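Wed 31 May, bench cell, simulated layout

Went through the dish-return layout again before the Takow canteen gets its arm. One table, the arm on top, a rack at the other end. Reach to the rack is fine on paper. The question from site is what the two people on the return hatch do once racking is off their hands.

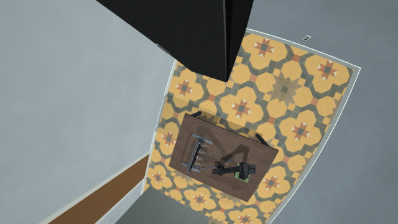 Current split at Takow: one scrapes, one racks, swap at the half hour. With the arm racking, the swap goes away and scraping becomes a full-shift job. Rurnum had the same in February and got 14 complaints about wrists. Proposal: keep the swap, second person on checking and restocking. Needs a line in the shift plan.

Ran the layout in Bradeo, build 3403. Base position still open.

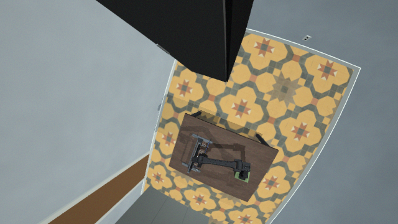 Gripper at the green square, arm stretched along the table.

To do: mark the arm's reach on the floor plan, including whatever goes past the table edge. Staff walk there with trays. Stop button on the hatch side.

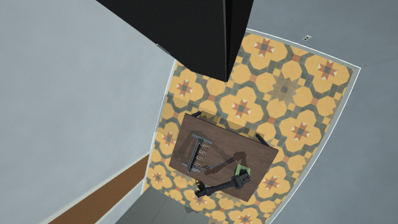 Telmo Pacheco objects to the checking role: watching a machine for a whole shift is worse than racking, and he wants the hatch staff asked before the plan is printed. Agreed. Will send him the draft and leave the role blank.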